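Print this page | E-mail this page

Trudasar Automation – Clavden site
Open day demonstration cell: pre-opening inspection checklist, with comments
Inspection date: 4 February 2020
Cell: two-arm carton folding, bench scale
Result: released for demonstration, two items open

Status codes: P = pass. C = pass with comment. O = open, does not stop the demonstration. F = fail, cell stays off.

SECTION A – VISITOR AREA

A1. Barrier line set out and taped to floor. P
A2. Barrier to front edge of cell, minimum 6 ft. C
Comment: Measured at both ends. The right end was short on the first check because the literature table had been pushed back against the barrier. Table moved to the Maldonado corridor side and distance rechecked.
A3. Walkway clear to both exits. P
A4. Group size posted at entrance, maximum 15 per group. P
A5. Host briefed on emergency stop and on where to send the group. P
A6. Signs legible from barrier. O
Comment: "Moving machinery" sign is the old version with the previous extension number. Replacement ordered. Number covered with label for the day.

SECTION B – CELL STRUCTURE

B1. Extrusion frame, corner posts and crossbar tight. P
B2. Arm base plates, bolts at marked torque. C
Comment: Paint marks on left plate had worn off. Bolts checked by wrench and re-marked. Right plate marks aligned.
B3. Wall lining flat, no lifted edges inside reach of either arm. P
B4. Side tray and wire basket secure. C
Comment: Both pulled by hand, no movement. Cable ties are accepted on the basket for light parts only. Do not store tools in it.
B5. Ventilation grille unobstructed. P
B6. Loose items removed from work surface before power on. P

SECTION C – ELECTRICAL AND CABLING

C1. Supply isolated and tagged for inspection, tag removed by the person who fitted it. P
C2. Conduit on both arms free of cuts and kinks. P
C3. Conduit does not snag through full demonstration cycle. C
Comment: Run at reduced speed and watched from the side. The right arm conduit makes a wide arc and should be watched whenever the program is changed. No contact with the workpiece at the taught positions.
C4. Controller boards under base plates, connectors seated. C
Comment: The boards are exposed at the front. Acceptable behind the barrier. A cover is recommended before the October open day, where school groups are expected.
C5. Status lights on after power up. P
C6. Emergency stop, both buttons, arms stop and hold. P
C7. Restart after stop requires deliberate reset. P
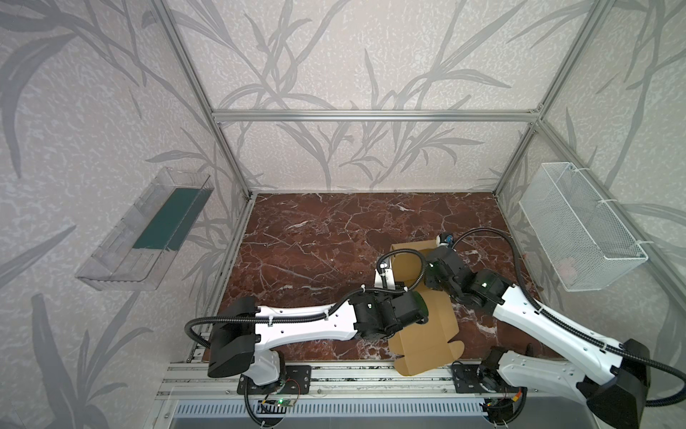 SECTION D – WORKPIECE AND GRIPPERS

D1. Carton blanks from one batch. P
Comment: Badier die-cut blanks, batch 345. Mixed batches gave trouble at rehearsal. The crease on the older stock is stiffer and the flap springs back when the gripper lets go.
D2. Blanks stored flat and dry until use. P
D3. Blanks with torn tabs or crushed edges rejected. C
Comment: Two rejected at this inspection. Put rejects in the recycling cart, away from the supply stack.
D4. Gripper fingers clean, no adhesive or paper dust. P
D5. Grip force at demonstration setting, no visible marking of board. P
D6. Gripper-to-gripper clearance checked at closest approach. C
Comment: This is the item that matters most on this cell. Both arms work over the same sheet and the clearance depends on where the blank has been laid. Step through the closest positions by hand control after any change to the program, the blank size or the start position. Do not rely on the previous day's check.
D7. Operator places blank with both arms parked and motion disabled. P

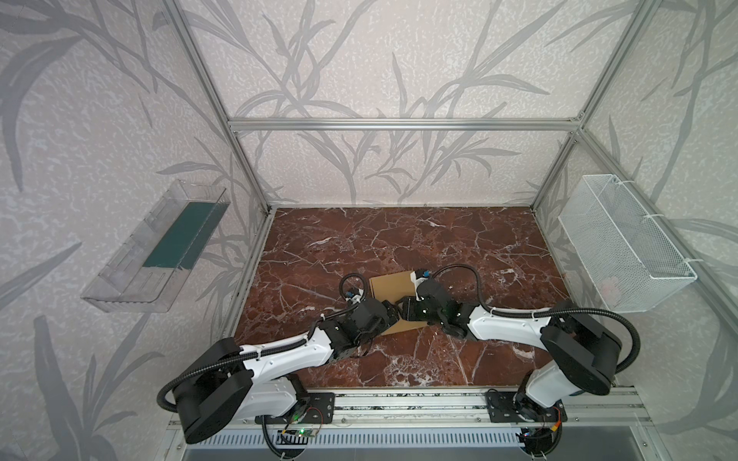 SECTION E – DEMONSTRATION RUN

E1. Full cycle at reduced speed, no visitors present. P
E2. Full cycle at demonstration speed, no visitors present. P
E3. Missed grip procedure rehearsed. C
Comment: Stop, park, disable, remove blank, start again with a new one. Do not reach in to straighten a blank between attempts, even when a group is waiting. A used blank is not to be run a second time.
E4. Second person at emergency stop for every run. P
E5. Run log at cell, entries made after each group. O
Comment: Log sheet has no column for blank batch. Written in margin for now. Form to be revised.
E6. Shutdown: arms parked, power off, key removed. P

OPEN ITEMS
A6 – replacement sign.
E5 – log sheet revision.

Repeat sections B through D if the cell is moved, including a move within the same room.

COMMENTS (3)

packline_ed
What do you use for the 6 ft in A2? We measure from the maximum reach of the arm and not from the front edge of the cell, and it gives a different number.

tmw
We had the same springback with stiff creases. Pre-breaking the crease by hand fixed it, though visitors did ask why we were folding the box for the robot.

Clavden demo desk
To packline_ed: front edge, as written. On this cell the taught positions all stay inside the frame. If yours reach past the edge, your method is the right one.

Contact Trudasar Clavden | © 2020 Trudasar Automation | Back to top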